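About Stamanora

Stamanora fills office fridges. We also fill the small cold drawers in dental waiting rooms, the shelf behind the front desk at a climbing gym, and one locker at a bus depot that we inherited with the lease and have grown fond of. If you have opened a door at work and found a bottled tea you had never heard of, there is a fair chance we put it there.

The company was started by Suqin Deng and Viola Rizzi, who shared a desk at an accounting firm whose vending machine sold one kind of cola and, in a good week, a second kind of cola. Suqin began bringing in drinks from her neighborhood grocery and leaving them in the break room with a jar for coins. Viola made the spreadsheet. By April the jar was a bucket, and the firm asked them, politely and in writing, to stop running a store out of the sink cabinet.

They stopped. Then they rented a storage unit.

What we do now

We look after 53 stops on 2 routes. The north route runs out of our cold room in Ravby and leaves at 5:30 in the morning. The south route leaves at 7, and the people who drive it are noticeably more cheerful.

Most of our customers have a compartment fridge, the kind with one drink to a slot. They cost more than an ordinary fridge and hold less, and we recommend them anyway. Anyone who has hunted for the last iced tea behind somebody's leftover soup will understand. Each bottle gets its own little room and stands up straight in it.

Our house rules for stocking are short. Labels face out. Bottles stand, they don't lie down. Old stock comes forward, new stock goes behind. Juice never goes next to the milk tea, for reasons to do with a spill at Prurnow that is still discussed at staff lunches.

What we carry

Tea, mostly. We tried being a coffee company for one winter and were not good at it. The list changes with the season and with whatever Suqin has been drinking in the van, but lemon tea has never left it. It outsells everything else we stock, including water, and last year it came to 3,298 bottles on the south route alone.

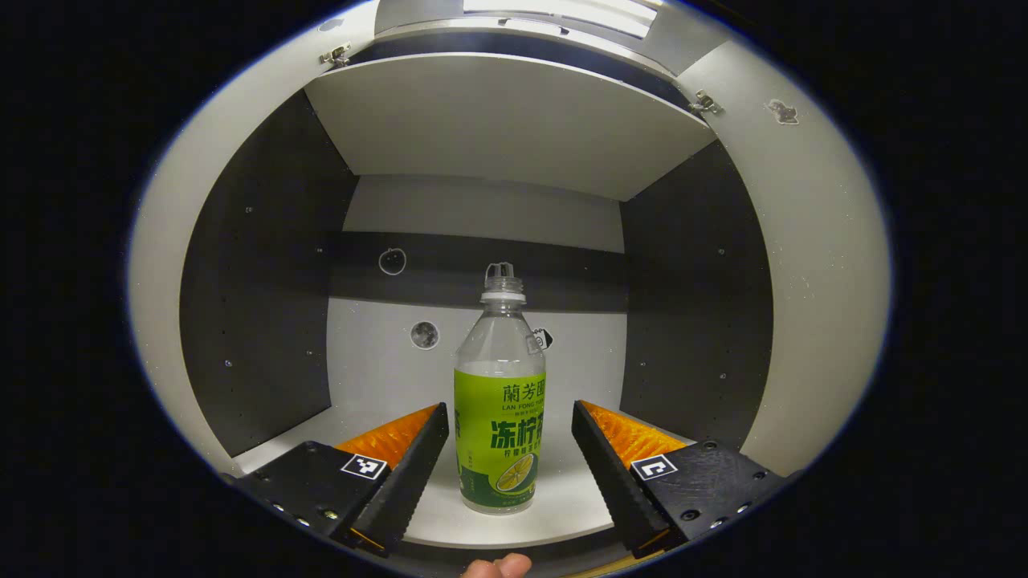 Lan Fong Yuen iced lemon tea, label out, as per the rules.

New drinks go through what we call the Fu test, named after the first office that let us try things on them. We put a new bottle in a good slot at Fu and wait. If it's gone by lunch, it joins the list. If it's still there when the driver comes back, Viola takes it home, and this is how she came to own so much celery soda.

Working with us

We don't ask for a long contract. We ask for a plug, a level floor and one person who will answer the phone. Our cold room holds 4,000 bottles, so running short is rarely the problem - finding your loading dock usually is. Please send directions with your first order, and mention any stairs.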